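Checklist de segurança – célula de cozinha simulada, Urkthorpe
Falha: paragem tardia da pinça esquerda, 20 out. 2022
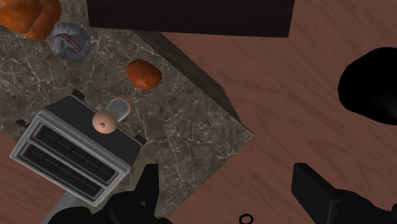 Fig. 1 – Pinça esquerda sobre o canto da torradeira, vista no simulador.

1. Limite de força: NÃO OK. Ficou em 60, valor antigo.
2. Paragem por colisão: NÃO OK. Disparou 19 ciclos depois do contacto. Ver registo 354.
3. Zona interdita da bancada: falta o bordo do mármore. Corrigir.
4. Pinça direita: ok, sem alarme
5. Cópia do registo p/ Vonance: pendente

Não passar à célula real antes de repetri 1 e 2.
Insp.: Ryszard Pietrzak

Kaczorowski | Contacto | © 2022 | Voltar ao topo

Comentários
marta_s: o 60 vem do ficheiro de janeiro, já tinha avisado
Grandemine_op: aqui igual, mas só na esquerda. Mudaram o limte ou a zona primeiro?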